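When Solène Maillard opens the door of her narrow house in Gorkdale, the first thing she does is apologise for the stairs, and the second is to ask whether I have eaten. I have, but it makes no difference. There is soup, and there is bread, and it is a good while before we get to the trial that kept her in the public gallery of the Jukness courthouse all through last summer.
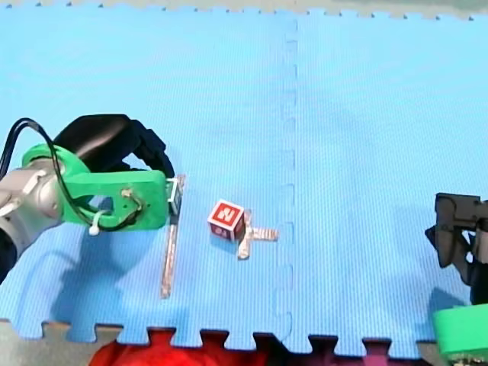
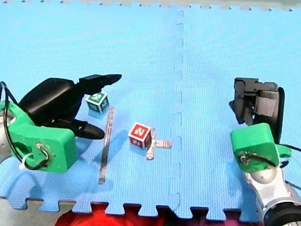
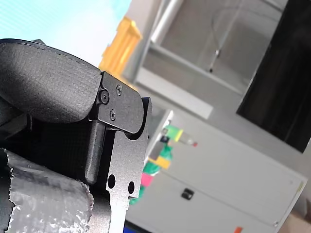

She had never set foot in a courtroom before. She taught piano, and had done so for most of her life, and she went along on the first morning only to keep her neighbour Slamet Lubis company. His letters were among those that had gone missing, and he didn't fancy sitting there by himself. "I took my knitting," she says. "They made me hand it in at the door, the needles, you see, and quite right too. So I had nothing to do but listen."

What she listened to was the case against a former clerk at the Derkach sorting office, who admitted opening other people's post and keeping whatever money he found inside. Birthday cards, mostly. A few letters to the parish appeal. He pleaded guilty on July 13, 2022, and was sentenced to two years in August, after a long argument over how much he could be made to pay back.

"People expect shouting," Maillard tells me, topping up my bowl without asking. "It was very quiet. He had a soft voice and the judge kept telling him to speak up, like one of my pupils. I found I was leaning forward to help him."

Did she feel sorry for him, then? She takes her time over that one, and gets up to let the cat in.

"I felt sorry for his mother, who was in the row in front of me with her coat buttoned up to the chin. For him, I don't know. Slamet lost a letter from his brother, and there was 80 in it, but it was the letter he wanted. They never found it. You can't order a man to pay that back, can you?"

Lubis himself joins us for the last of the soup (he has his own key, I notice, and his own chair). He is cheerful about the whole business, more so than I had expected, and a good deal more interested in telling me about the bus to Jukness, which in those days meant changing at Vodov and waiting in the rain. He did read a statement to the court. It took him three evenings to write at this very table, with Maillard crossing out the adjectives.

"She was merciless," he says fondly. "I had 'wicked' in there and she took it out."

"I took it out twice," says Maillard. "You'd put it back in."

She still goes to the courthouse now and then, when her lessons allow, and sits at the end of the second row.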